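Simulation Notes: Collecting Examples in the Folia Rooms

Work on the Golter project entered its second stage in March. The aim of this stage is to assemble a body of examples from which a learning system can acquire simple reaching and grasping behavior in furnished rooms. All of the examples are gathered in simulation, in a set of interiors we call Folia, and each is produced by a person operating the robot through the Pundance control interface.

The plan calls for 100 episodes in each interior. An episode begins when the operator takes control and ends when the operator releases it. Operators are asked to move at an even pace and to bring the gripper to a full stop before closing it. Wrist views are recorded throughout, including the long stretches in which the hand is turned away from any object. I was at first inclined to trim these stretches. I have since decided to keep them, as the trained system will have to cope with the same views on its own.

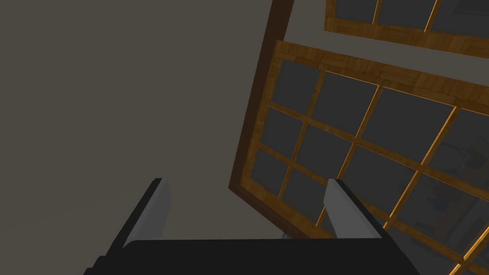
Wrist view with the fingers open, facing the wall and the large window.

The wooden lattices have received more attention than I expected to give them. They repeat at regular intervals, and a system trained on too few viewpoints may take one part of a lattice for another. Start positions are therefore varied from one episode to the next, and the operator is not permitted to return to a favorite spot. 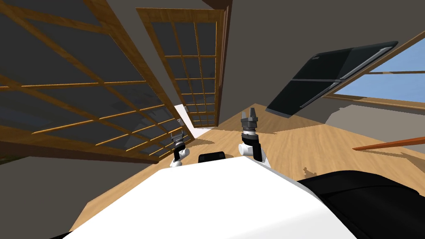

Body views serve a different purpose in the Golter records. They establish how the arms stand in relation to each other and to the room, which a wrist view alone cannot do. With both grippers raised in front of the white upper body, a reviewer can compare their heights and directions directly, and the lattice panel to the left and the black panel to the right give fixed points for judging the tilt of the view. We store the joint readings beside each body view under the same time index. Where the two disagree, the episode is set aside until the cause has been found.

Grasping episodes are reviewed separately. The reviewer marks the first moment of contact and the moment at which the operator considers the grasp settled. These two marks are entered by hand in Lavoie, our labeling tool, and a second reviewer repeats the work without seeing the first set. Differences of up to 22 steps are accepted and averaged. Larger differences are discussed, and the written guidance is amended if the wording was at fault.

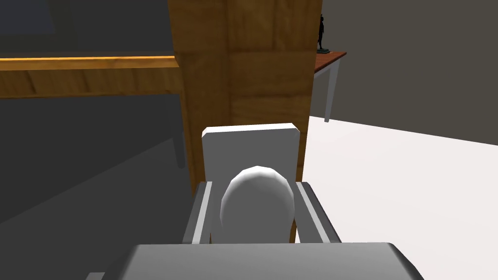
The white sphere between the fingers, with the upright block directly behind it.

Small objects with little color contrast remain the hardest to label well. The shading on a pale surface changes slightly as the hand moves, and reviewers sometimes read this as motion of the object. The guidance now directs them to consult the contact record before placing a mark.

To date, 195 episodes have passed review. Those set aside are kept in full, with a note stating the reason, and they will be used later to test whether the system can recognize a poor attempt.

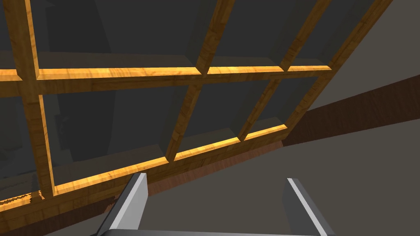
Open fingers below the wooden grid, seen at a steep angle.

The next task is to balance the collection. Approaches from low angles are still fewer than I would like, and several operators prefer the right arm whenever the choice is left to them. Instructions for the coming sessions will name the arm and the starting height in advance. I will report the revised totals once the second interior is complete.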